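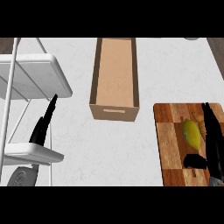

A reader wrote in to ask whether the Naluron capsule robots are worth hunting down if you missed them the first time, and whether the second wave has the same floppy hip problem as the first. Yes to the hunting! And no, thank goodness, the hips are sorted.

I've been meaning to do a proper Naluron post for ages, so thanks for the shove. For anyone new to them, they're little vinyl and plastic figures, 95 mm tall, that came out in blind boxes through Fairclough and then more or less vanished. The first wave had 8 regular sculpts and a chase. I got four of the same colour in my first haul (the mustard one, which I've grown very fond of, but four!) and swapped two of them at the January toy fair for the grey one with the dome head. That grey one is still my favourite thing on the shelf.

The hip problem, for the record: wave one used a plain peg with no ratchet, and after a few months of standing up the legs start to splay. Mine did the splits behind a row of Protside monsters and took three of them down with him. You can fix it with a thin coat of clear floor polish on the peg. Let it dry overnight with the leg OFF, then push it back on and give it a turn. I've done five this way and they're all standing. Please don't use super glue, I've seen what happens, and the plastic goes a horrible frosty white.

Wave two has a chunkier joint with a proper click to it. You can feel the difference the moment you take one out of the bag. The paint is better too, especially around the eyes and the chest vents, although the green one has a slightly sticky finish in warm weather and picks up every bit of cat fur in the house. A dusting of cornflour on a soft brush helped mine a lot.

Now, the exciting bit! Faltier is doing the third release, and it's a proper limited run this time: 2,000 pieces, numbered on the foot, no blind boxes. You pick the one you want. I could have cheered. There are 2 colourways, a pearly cream and a deep aubergine with orange joints, and I'm going to try for both, though if it comes down to one it'll be the aubergine. The sculpt is the dome head again with new arms, and from the preview shots it looks as though the arms will swap with wave two. If they do, I'm putting orange arms on the mustard fellow straight away.

Preorders open July 16, 2025 at lunchtime on the Faltier shop page. Last time they did something like this (the Protside glow-in-the-dark set) the cart kept emptying itself, and the trick was to log in first and save your address. I sat there refreshing like a goose and got one with minutes to spare.

A few other questions that have come in:

**Do the boxes matter?** To me, no. I flatten mine and keep them in a folder with the little leaflets. Resellers do ask more for a boxed one, so if you think you might sell, keep it whole and out of the sun.

**Are there fakes?** I've seen one that I was suspicious of, a wave one in pink, with a blurry stamp under the left foot. The real stamp is crisp and the N has a little tail on it. Ask for a photo of the foot before you pay for anything second-hand.

**Will you sell a mustard one?** Ha! I've got two left and one of them has been through the floor polish treatment. I'd swap the other for a wave two blue with both antennae. Leave a comment if you've got one going spare.

Next post will be the Protside repaint I keep promising. The base coat's on and I'm still dithering over the colour for the horns, so if you've got strong feelings about teal, tell me soon.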